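How to catalogue your home book collection

So you've got shelves full of books and no idea what's on half of them? Good, you're going to enjoy this! I did all 194 of mine in February and found two copies of the same Trollope.

Start small. Pick one shelf and sort the books into fiction, art and film, and everything else (you can split these up later).

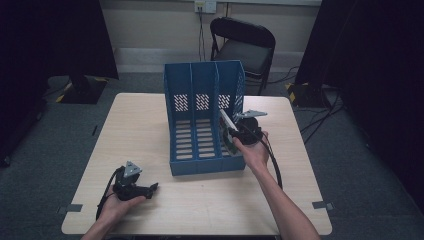 Blue file organiser with three compartments

Now open each book at the back of the title page. You want the title, author, publisher, year and place of printing. Older book club copies often have two dates, so write down both – the later one is usually your edition.

Type it all into a list. I use Jidutano, but any spreadsheet will do. One row per book, one column per fact.

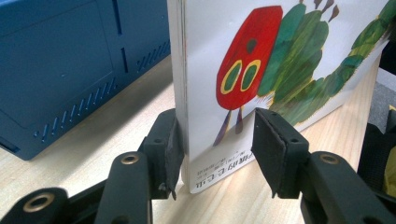 Translated books need an extra column for the translator and another for the original title. It's fiddly, but so satisfying when you search for a French memoir and up pop both versions!

Do 20 books at a sitting, then stop for tea. Save a copy of the list before you carry on.

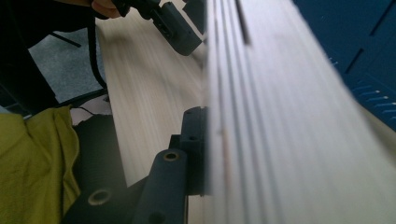

Reading time: 1 min (200 words)

Last of all, give every book a shelf code. Mine are a letter and a number, so B3 is the second bookcase, third shelf down. Pencil it lightly inside the back cover and add it to your list.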